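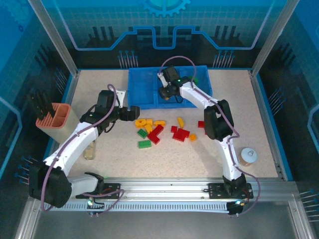
Widad Chamoun does not buy the word "hiccup." That was how Brisorow described what happened on Thursday at its sorting lab, where one of the company's two-armed workstations kept moving for 17 seconds after an operator hit the stop button. Chamoun said a stop button that takes 17 seconds is a suggestion, and that she would like to see the log before anyone calls the matter closed.

No one was hurt. The operator had one hand over the table when the left arm swung back toward its starting position, and pulled away in time, according to a short notice the company sent to staff that evening. The cell was shut down and stayed down over the weekend.

Brisorow uses the stations to train its Jostix software, which is supposed to teach pairs of arms to pick up small loose items and put them away. The company says the two arms share a rail but take their orders from separate controllers, and that a message from one controller to the other arrived late. It blames an update to Shim, the program that passes commands between them, installed that same morning.

That explanation leaves a good deal out. A stop circuit is normally wired so that no software has to agree to it. The notice does not say whether the button at this station cuts power to the motors or only asks the program to halt, and a spokesman for Brisorow declined to say which when asked twice.

The company also pointed to its record: 1479 hours of running on the stations without an injury. It did not say how many of those hours had a person within reach, or how often the stop button was pressed in that time. Staff were told that the button had been tested 21 times since the update was rolled back and worked every time. The tests were done by Brisorow itself.

Timo Schwerdtfeger of Urov, which supplied the rail and the mounts, said his firm had not been asked to look at the station and learned of the fault from a customer. He would not comment on the software. Urov has since written to other buyers advising them to keep hands clear of the table until the arms are powered off at the wall.

Brisorow says it expects to restart the station in December. It has not said if it will publish the log.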